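4. Hanging and Loading Rail Baskets

This section covers the Grumitz hanging baskets, small and long. Read section 3 first if the rail is not yet on the wall. The rail must be fixed at both ends and level before any basket goes on it.

Before you start

Check that you have the basket, the two rubber pads and the hex key from the rail pack. The pads are in a small bag taped inside the basket. Wipe the rail with a dry cloth. Do not use oil or furniture polish on it, as the hooks will slide.

4.1 Hanging the basket

1. Peel the backing off the rubber pads and press one onto each lower rear corner of the basket.
2. Hold the basket with both hands, tilted slightly toward you at the bottom.
3. Set all the hooks over the top of the rail at the same time. Do not hang one end first and lower the other.
4. Let the bottom of the basket swing back until the pads rest on the wall or panel.
5. Pull down gently on the front edge. The hooks should not lift.

Note: If the basket rocks, one of the hooks is sitting on an end cap. Move the basket inward by 3 inches and try again.

Caution: The load limit is 13 pounds for the long basket and 6 pounds for the small one. These limits apply to a rail fixed into studs or a metal frame. For hollow walls, see the table in section 3.

4.2 Loading

1. Put the heaviest items in first, directly below the hooks.
2. Fill outward from there. Keep both ends close to the same weight.
3. Leave the top inch clear so that items do not tip out when you reach in.

Do not store liquids in open containers. The baskets are not lined, and a spill will run down the wall.

4.3 Choosing a position
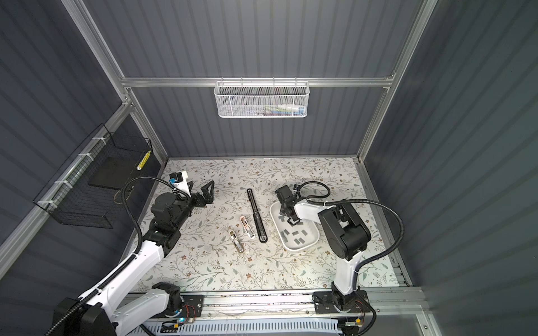

Rail height decides how useful a basket will be over a bench or counter. Leave at least 20 inches between the work surface and the bottom of the basket if you use tall tools or stand mixers. For sewing, potting or other low work, the rail can go lower. A rail across the back at mid-height, with a long mesh basket hooked over it, leaves the surface below free for a mat. On corrugated panels, the pads must rest on the raised ridges. If a pad falls in a groove, slide the basket sideways until both pads touch.

4.4 Moving or removing a basket

1. Empty the basket.
2. Pull the bottom toward you, then lift straight up until every hook clears the rail.
3. Check the pads. Replace them if they are flattened or torn.

Spare pads are sold in packs of 20. The Skudham rail uses a thicker pad, and the two kinds should not be mixed on one basket.

Section revised 2023-07-02. Continue to section 5, Cleaning.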